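Mistdale Tabletop Manipulation Challenge

The Mistdale Tabletop Manipulation Challenge is a student robotics competition in which teams program a fixed robot arm to pick up, move and place small household objects on a marked work area. It grew out of a semester project in the Mistdale automation course and is now open to clubs from other schools. Teams do not build their own arms. Each entry uses a single arm with a two-finger gripper, and scoring depends on the control software and on the gripper fingers, which teams may design themselves.

Format

A match consists of 12 trials. Before each trial a referee places two objects on the mat in positions drawn from a printed list of 63 layouts. The team then has 30 seconds to start its program. Once the program is running, no team member may touch the table, the arm or the objects until the trial is called.

Objects are divided into two groups. Rigid objects include lids, cups and blocks. Soft objects include cloth, sponge and paper. A layout normally pairs one from each group - the flat lid and the crumpled paper are the pairing most often used in practice sessions. Flat lids are rated as difficult because the fingers must get hold of a thin rim close to the table surface.
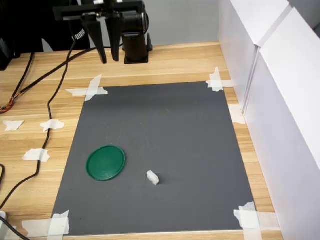 Work area with a green lid and a small crumpled white object on the mat, gripper fingers open.

Work area

The mat must be dark and matte, and it must stay in place for the whole match. Most teams fix the corners with crossed strips of masking tape. If a mat shifts during a trial, the trial is repeated and the arm is calibrated again. Side panels are optional. Where used, they must be plain and must stand outside the reach of the gripper.

Cables may lie on the table but not on the mat. Loose wiring near the arm is checked at inspection, and a team may be asked to tape it down.

Scoring

The maximum score is 500 points. Points are given for a clean grasp, for lifting the object clear of the mat, and for placing it inside the target zone. A dropped object keeps the points already earned for the grasp. Contact between the fingers and the table carries a penalty, as does pushing an object off the mat.

Divisions

The Cureck division is for first-year teams and allows preset object positions. The Dong division requires the program to find the objects by camera. Teams in both divisions submit a short technical report in March.

See also

Ciklow Line Follower Trials
Robot end effector
Educational robotics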